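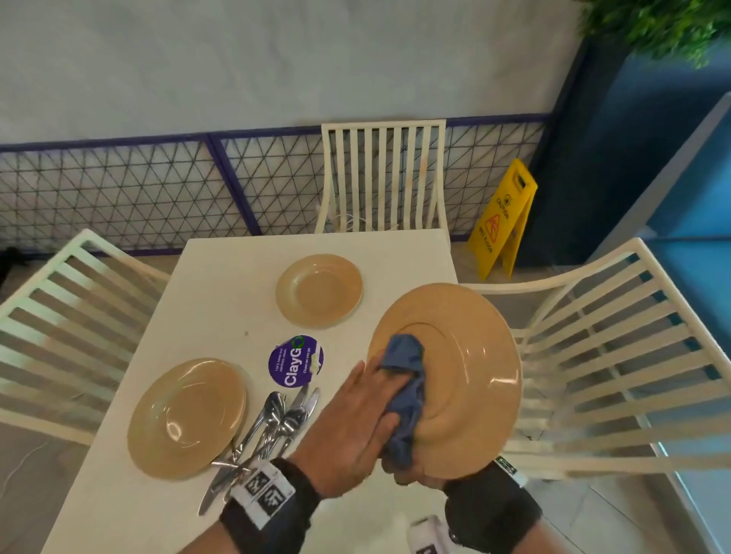
Abb. 3: Abwischen eines Tellers an einem Kantinentisch, aufgenommen aus Kopfhöhe. Beide Handgelenke tragen schwarze Bänder, das linke mit Markern.

Von Prasert Thaweesak
März
Lesezeit: 6 Minuten

4.2 Der offene Vormittag in der Kantine von Flilville

Wer sich mit dem Lernen aus menschlichen Vorführungen beschäftigt, verbringt erfahrungsgemäß sehr viel Zeit in Laboren, in denen alles seinen festen Platz hat, und so war es uns ein echtes Anliegen, das Projekt Flulora einmal dort zu zeigen, wo die aufgezeichneten Handgriffe ohnehin zum Alltag gehören. Die Kantine des Saengthong-Campus in Flilville hat uns dafür im März einen Vormittag lang die Türen geöffnet (und uns, das sei dankbar vermerkt, auch mit Kaffee versorgt). Eingeladen waren die Beschäftigten der Küche, Studierende aus den umliegenden Gebäuden und zwei Kolleginnen der Firma Kovard, die an einer Greifhand für den Spülbereich arbeiten.

Den Ablauf hatten wir bewusst einfach gehalten. Nach einer kurzen Begrüßung legte eine Person aus unserer Gruppe die Ausrüstung an, also die Kamera am Kopf und je ein Band mit Marker an beiden Handgelenken, und räumte an einem gewöhnlichen Esstisch Geschirr und Besteck auf. Danach durften die Gäste selbst ans Werk gehen. Wir hatten mit höflicher Zurückhaltung gerechnet und waren sehr angetan davon, wie rasch sich eine kleine Schlange bildete! Gerade die Küchenkräfte, die solche Bewegungen täglich unzählige Male ausführen, hatten große Freude daran, ihre Technik vorzuführen und miteinander zu vergleichen.

Abb. 3 zeigt die Teilaufgabe, die sich im Laufe des Vormittags als die ergiebigste erwies. Die linke Hand drückt ein zusammengeknülltes blaues Tuch gegen die Mitte des größten Tellers, während die rechte ihn am unteren Rand hält, und zwar so steil gekippt, dass der Fußring auf der Unterseite zur Kamera weist. Für das Auge eines Menschen ist daran nichts Besonderes. Für die Schätzung der Handpose ist es dagegen eine recht anspruchsvolle Lage, denn die rechte Hand verschwindet zum größten Teil hinter dem Teller, und von ihr bleiben im Wesentlichen die Knöchel und ein Stück der Handfläche sichtbar. In solchen Abschnitten stützt sich unser Verfahren auf die Marker am Handgelenk und ergänzt die Fingerstellung aus den vorangehenden und nachfolgenden Einzelbildern.

Hinzu kommt die Glasur. Die hellbraunen Teller glänzen, und die Lichtreflexe auf ihren Flächen haben unserer Segmentierung schon in den Vorversuchen zu schaffen gemacht. Ähnliches gilt für das Besteck, das als lockerer Haufen aus Löffeln, Gabeln und Messern neben den Tellern liegt und dessen Teile einander überdecken. Wir haben darauf verzichtet, es für die Aufnahmen ordentlich auszulegen. Eine der Kovard-Kolleginnen merkte dazu an, dass ihre Greifhand im Spülbereich ebenfalls kein sortiertes Besteck zu sehen bekomme, und bat uns, diese Sequenzen vollständig in den Datensatz zu übernehmen, was wir gern getan haben.

Ein besonders nettes Gespräch entspann sich über den runden violetten Aufkleber auf der Tischplatte, der unter dem Schriftzug „ClayGO“ mit den Worten „Clean as you go“ zum Aufräumen des eigenen Platzes auffordert. Mehrere Gäste fragten, ob ein Roboter ihnen diese Pflicht eines Tages abnehmen solle. Wir haben darauf so offen geantwortet, wie wir konnten: Flulora untersucht zunächst, wie Menschen zwei Hände und ein Werkzeug aufeinander abstimmen, und bis zu einem Gerät, das zwischen Stühlen und Tischen verlässlich arbeitet, ist noch ein gutes Stück Weg zurückzulegen. Die Küchenleitung nahm das mit freundlicher Gelassenheit auf und wollte vor allem wissen, wie schwer die Kamera nach einer ganzen Schicht am Kopf wird, eine Frage, die wir in Abschnitt 5 noch einmal aufgreifen.

Insgesamt entstanden an diesem Vormittag 2.416 kurze Sequenzen, von denen nach der Durchsicht 86 Prozent für das Training verwendet werden konnten. Die übrigen fielen überwiegend deshalb heraus, weil beide Marker über längere Strecken verdeckt waren. Einzelne Vorführende wiederholten dieselbe Wischbewegung mit erstaunlicher Gleichmäßigkeit, andere wechselten mitten im Vorgang die haltende Hand, und gerade diese Wechsel fehlten in unseren Laboraufnahmen fast völlig. Wir haben sie daher als eigene Klasse annotiert und werten sie in Abschnitt 4.3 getrennt aus.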